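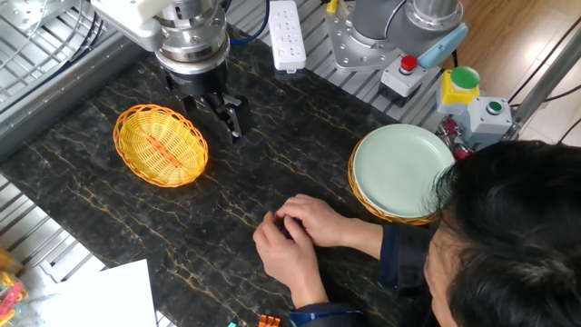 Figure 2. Setting out objects between examples. Gripper open above the table, oval basket left, round basket and plate right.

4. Recording pick-and-place examples

Read section 3 (Starting the cell) first. You need one operator at the table and one at the Deltard console. The same person should not do both jobs.

4.1 Preparing the table

1. Wipe the tabletop and let it dry. On dark or veined surfaces, crumbs and tape residue show up in the recordings.
2. Put the oval basket on the gripper side of the table, flat, with nothing in it.
3. Put the round basket on the opposite side. For the "covered" task set, lay the plate on top of it. For the "open" set, take the plate off the table completely.
4. Check that you can reach the red emergency stop button without leaning across the arm.
5. On the console, open Session > New and choose the task set. Enter your operator initials.

Note: Baskets do not have to land in the same spot every time. Small shifts between examples are wanted. Keep both baskets inside the reach limit shown on the console.

4.2 Placing the object

1. Wait until the console shows HOLD.
2. Say "hands in" so that the console operator knows.
3. Set the object down in front of you, clear of both baskets. Change its angle from the last example.
4. Take both hands and your head back out of the work area.
5. Say "clear". The console operator repeats it.

CAUTION: Never reach in while the console shows READY or RUN. An arm that is standing still may still be powered.

CAUTION: Tie back long hair and remove lanyards. Push loose sleeves up above the wrist.

4.3 Recording

1. The console operator presses Record and waits for the tone.
2. Guide the arm through the pick. Close the gripper only when both fingers are level with the object.
3. Carry the object to the oval basket and release it just above the rim.
4. Return to the start position and press Stop.
5. Mark the example Good, Retry or Discard.

Use Retry when the object was dropped but the arm path was sound. Use Discard when a hand came into view during the run, or when a basket was dragged. Do not delete anything yourself – discarded examples are kept in a separate folder and checked later.

A full session is 200 examples. Swap roles after every 19, and save before you swap.

4.4 If the gripper misses

1. Press Stop and wait for HOLD.
2. Check that the fingers open and close evenly.
3. If it misses again on the next example, run the finger check in section 7 and write the result in the session log.

Questions about task sets go to Abla Daher. Report faults to Kimutai Minja.

Last revised 27/08/2020

Share this page (2)
Comments (0)

This site uses cookies to remember your language and login. Accept | Settings

Related pages
Starting the cell
Naming and uploading sessions
Finger check and replacement
Stakico export format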